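Members' Projects: Bjartur Toft and the Raltari Gripper
Nandcombe Shared Workshop, Members' Bulletin
Published 12/02/2025

Bjartur Toft joined the Nandcombe Shared Workshop in April with a box of parts and a plan to build a robot arm for his kitchen table. The arm, which he has named Żak, is still in pieces on his shelf in the members' store. The hand intended for it has meanwhile become a project of its own. He calls it Raltari, and it is held and operated by a person.

The Bulletin met Mr. Toft in the electronics room to discuss the build, its costs in time and material, and the help he would welcome from other members.

"I started with the arm because everyone starts with the arm," Mr. Toft said. "I had motors turning and a frame that stood up, and then I had to decide what it would do when it reached something. I had no idea. I had never thought about how I pick up a pen."

He set the arm aside and began work on the fingers. Each is a plain block with a flat inner face, fastened with small screws so that it can be taken off and replaced. The blocks are carried on pivoting arms with a bushing pressed into each joint. Mr. Toft described the joints as the part of the build that had taught him the most.

"The first set had no bushings at all, only a bolt through a hole," he said. "It was fine for an evening. After that the holes wore oval and the fingers no longer met where I expected. I reamed the new holes by hand, badly, and then asked to be shown how to do it on the drill press. I should have asked sooner." 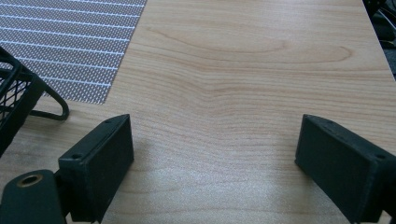
The opening between the fingers was another matter of long debate. Mr. Toft settled on a maximum of 100 millimeters, which he considers enough for a mug or a small box. A wider version was made and given up. "The arms had to be longer, and longer arms flex. I could squeeze the thing shut and watch the tips wander. I went back to the shorter ones and accepted that it will never lift a melon."

The complete hand weighs 443 grams. Mr. Toft would like it to be lighter, as the motors chosen for Żak were bought before he had weighed anything. He does not intend to drill out the arms to save weight, having cracked one in an earlier attempt.

Asked why he did not simply buy a finished gripper, Mr. Toft was direct. "I looked at them. They were good, and I would have learned how to open a parcel. I wanted to know why the fingers stay parallel, or why mine do not."

The hand-held version was first made as a way of testing the linkage without any electronics. It has proved useful for more than that. By working it over a table, Mr. Toft can try a grasp in a few seconds and see the approach from close to the fingers. He records these trials and keeps them with a short written note on each. The collection now stands at over 805 clips, sorted by a small program he wrote himself and named Emix.

"Emix is not clever," he said. "It puts clips in folders and tells me when I have forgotten the note. I forget the note very often." 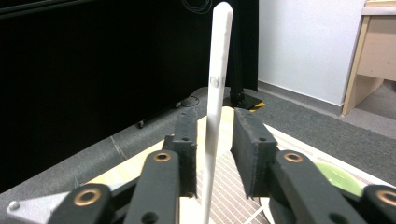
Thin objects have been the most difficult. A box will tolerate a poor approach and settle between the pads, Mr. Toft explained, while anything narrow tends to turn if one pad arrives before the other. He has tried three pad surfaces so far and is not satisfied with any of them. The softest held well and left marks. The hardest was easy to clean and let things slide.

"I would like someone who knows rubber to talk to me for half an hour," he said. "I keep guessing at grades from a catalog."

On the use of shared space, Mr. Toft expressed his thanks for the bench time he has received and acknowledged that his parts have at times spread past his own shelf. Members who have found unlabeled screws in the electronics room are asked to return them to the tray marked Raltari.

Work on mounting the hand to Żak will begin once the wrist plate has been redrawn. The present plate places the bolts where a wrench cannot reach them, a fault Mr. Toft discovered after cutting it. He has also promised to place a copy of his linkage drawings in the workshop binder, with the failed versions included.

"People should see the oval holes," he said. "I kept those parts. They are in a bag, and anyone can borrow the bag."

Members with experience in molded pads, or with a set of small reamers to lend, may leave a message for Mr. Toft at the front desk.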